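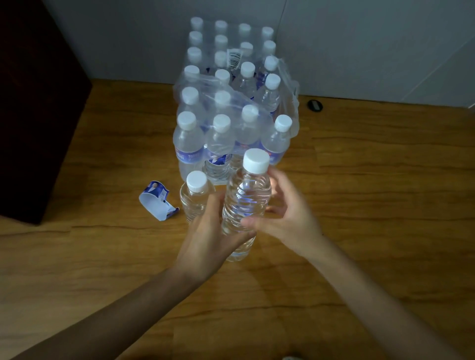
Holding a full bottle with no label on it

Home > Equipment and Tools > Small automation

Budgeting for a small robot arm to peel bottle labels?

Asked August 31, 2021 · 3 replies 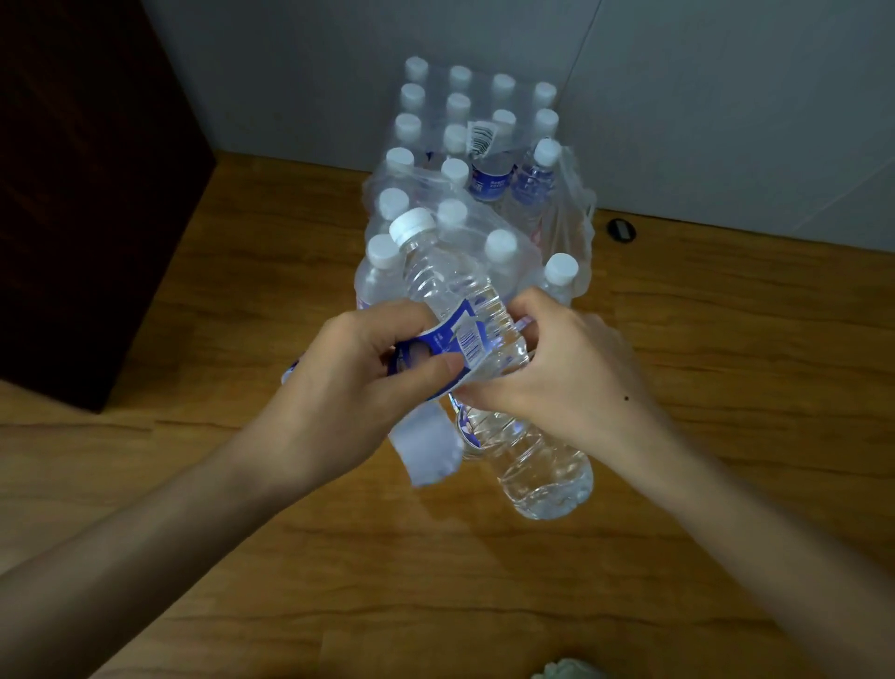 Sandale_Events

We buy water in shrink-wrapped packs, take the maker's labels off and put our own on for weddings and trade shows. It's all done by hand at the moment, 500 bottles a week, and I timed a batch at 27 seconds a bottle for the peeling alone. One hand on the bottle, one hand pulling the label.

I'd love to get a small arm for this! I've been reading spec sheets every evening and I have a quote from Bristero for the arm and a basic two-finger gripper. What I can't work out is what else goes in the budget. Do I need a camera? Is one arm enough? I'd rather plan for the whole thing now than go back for more money in the spring.

conveyor_kid

Cool project! Get two arms, one can't do it.

Ó Conaill Packaging

One arm is fine if something else holds the bottle. A clamp that grips the cap end costs very little next to a second arm, and it keeps the bottle from spinning when you pull. We do sleeves and wraps all day and I get excited about this stuff, so here is how I'd split the money.

Arm and gripper — your quote. Ask if it covers the controller, the cable set and a mount. Ours didn't.
Fingers — put aside money for several sets. Finding the loose end of a thin plastic label is the hard part, and the standard pads will probably just slide over it.
Slitter — a small guarded blade that cuts the label first. Then the arm only has to pull. Look at this before you look at cameras!
Scrap — peeled labels curl up and go everywhere. A bin and a bit of suction.
Guarding and setup — I'd hold back 34 percent of the total for this and for whatever you forgot.

At your numbers the peeling is under four hours a week, so work out the payback before you sign. Opening the packs would still be a hand job too. That torn film is miserable for a gripper.

Pornidach

Agree on the slitter. We tried one on its own with a hand pull and got down to 5 seconds a bottle, no arm at all. Still want the arm though — ask Bristero if they'll run a trial on a pack of your own bottles, full ones, with the labels you have now.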